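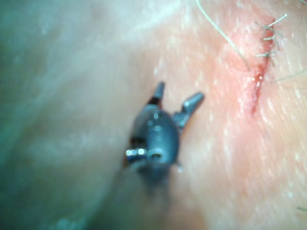
How many suturing demos before you stop believing the number?

Search this forum
Reading time: 2 min
Print | E-mail

threadbare_nl
Groltdale wants 700 teleop demos from us, wrist cameras on. We've logged 200 since December. I'm not convinced the next 500 teach it anything. Same operator, same habits, same spacing between stitches.
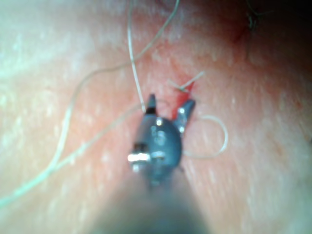 And loose thread is where the policy falls apart. Every demo has the suture lying some other way, and 16 more clean pulls won't cover that.

kelp_and_solder
Disagree. Istell did fine on a small set once they quit tossing the ugly runs. Do you keep your fumbles?

threadbare_nl
We keep them, unlabelled. So, no.

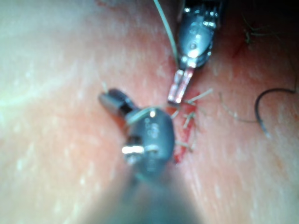 Re: labels before volume

mossbank
Label the regrasps first. I'd also check how often one tool blocks the other's camera at the wound. We ran the Felero script over 30 episodes and I didn't like the answer.

kelp_and_solder
That script flags everything. It flagged my shadow.

threadbare_nl
Fine, I'll try it, but a blocked view isn't a bad demo. Operators work through those all day. My gripe is with paying per episode, as you get short, tidy episodes and the colour of the lighting never changes.
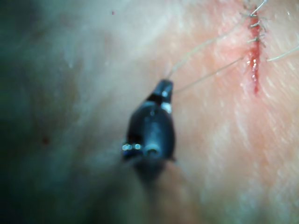 D'Souza rigs have the same trouble, says pinchpoint, and more lamps didn't fix it there. Swap operators before you touch the lights.

mossbank
Swap both and you won't know which one helped.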